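21 February 2020
Notebook, labour figures work

Reran the Kulden vacancy series this morning with the new month added. Headline says vacancies up, and everyone upstairs has already seen the headline. I don't believe it yet.

What bothers me is the count of sites. Kulden takes job adverts off the web, strips out repeats and calls what's left a vacancy. Last July they took on 5 new job boards. Their note gives this one line and says the effect on the total is "minor". It doesn't say how they know. If the new boards mostly carry adverts that the old ones carried too, fine, the repeat check should catch them. If the repeat check is weak, we are counting the same warehouse job twice and calling it growth.

So, a hand check. Pulled 200 adverts at random from the new month and read them all, which took most of the day and has done my eyes no good. Sorted them into real single vacancies and everything else (repeats, expired, agency adverts with no job behind them that I could find). Result: 152 that I would stand behind. The other 48 I wouldn't.

Now, 48 out of 200 is 24 per cent. That isn't a scandal by itself. A steady 24 per cent of rubbish would leave the month-on-month change more or less alone. The question is whether it was 24 per cent before July, and for that I need the old raw files, which Kulden say they keep and have so far not sent. Asked again. Second time of asking.

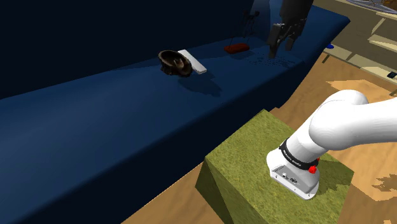
Agency adverts are the worst of it. Odeck is the region where they pile up, and the wording is so alike that I kept losing my place. Same shift pattern, same "immediate start", a different reference number. Are those separate posts or one post fishing for names? The advert can't tell you. It's the same trouble as going by looks with anything: the brown bowl on the blue counter could pass for wood or for pottery, and staring harder at it won't settle which. I've put the doubtful agency ones in the "wouldn't stand behind" pile, and somebody more generous could move a fair few back. Should do a second reading with another pair of eyes before quoting the 152 to anyone.

Compared with Bosar. Their survey asks employers directly, so no repeats problem, but it is small and slow and the smaller firms don't answer. Bosar shows vacancies flat over the same stretch. I'd like to say Bosar is right because it agrees with me, which is exactly the sort of reason I'd mark down in someone else's notes. Flat in a survey that size could hide a modest rise quite easily.

Barrientos write-up also came round today. They claim the Kulden series "leads" the official pay figures by 2 quarters. Read it properly over lunch. They tried several leads and lags and reported the one that fitted. The chart looks lovely. I would like to see it with the latest year held back, then judged on that year alone. No sign that they did this. Not using it in our note until they do, or until I've done it myself.

One thing in Kulden's favour: the split by trade looks sensible. Care work and driving are up, shops are down, and I can't see how a faulty repeat check would produce that pattern so neatly. Unless the new boards lean towards care and driving – check which trades they carry. Haven't done that.

To do:
Chase Kulden for raw files from before July.
Same hand check on the old files, same size of sample, same rules. Write the rules down first this time. I changed my mind on expired adverts partway through and had to go back to the start.
Second reader for the agency pile, without seeing my answers.
Rerun the series on the old boards only. If the rise goes away, that's most of the answer.
Barrientos test with the last year held out.

Draft note for upstairs says "vacancies may have risen". Changed to "one source shows a rise, another doesn't, and we are checking the first". They'll want it shorter.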